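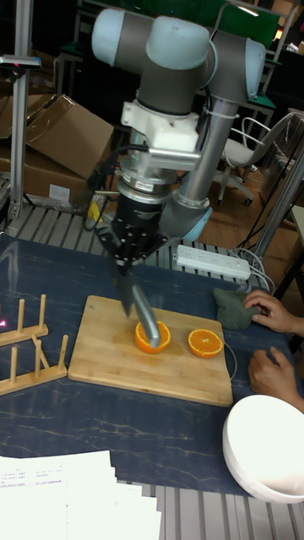

Robotic arm over a dark blue tabletop.

Seswood (fashion label)

Reading time: 3 minutes

Seswood was a womenswear and knitwear label based in Cedanholm. It was known for unlined coats, heavy ribbed jumpers and the reuse of mill remnants. The label was run as a small studio for 12 years and sold through its own shop and a limited number of stockists.

History

The label began with a single range of 8 garments, all cut from undyed wool. A second range added trousers and a wrap skirt, and the studio moved to larger rooms in the Kurtuluş building, where pattern cutting and sampling were carried out on one floor. Production runs were capped at 500 pieces per style. Wholesale was dropped in the label's seventh year, after which new work was shown to buyers only in June.

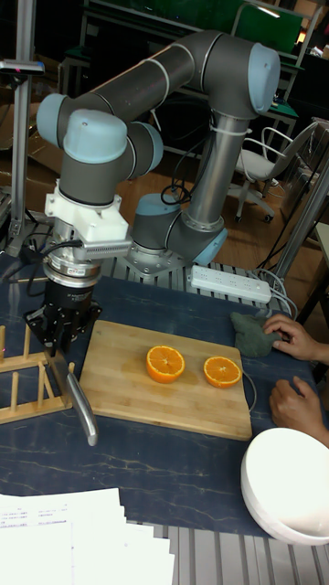 Seswood coats were cut with a two-piece sleeve and a dropped shoulder, and most had no lining. Seams were bound in cotton tape. Cloth was cut singly with shears, as the remnants varied too much in width to be stacked. Early patterns were trimmed from card with a blade, the card laid on a board much as food is cut at home, with a kitchen knife on a light bamboo cutting board. Later patterns were drawn on heavy paper and kept in numbered sleeves. Buttons were of horn or corozo.

Knitwear

The jumpers were made on hand-operated flat machines in a 7-gauge rib. Yarn was supplied by Umov, a spinner that also provided the grey marl used in the label's scarves. Cuffs were knitted double and linked by hand.

Closure

The studio closed when its lease ended. Remaining stock was sold from the shop, and the paper patterns passed to a textile archive in Cedanholm.

3 comments | 12 shares

This site uses cookies. By continuing to browse you accept their use.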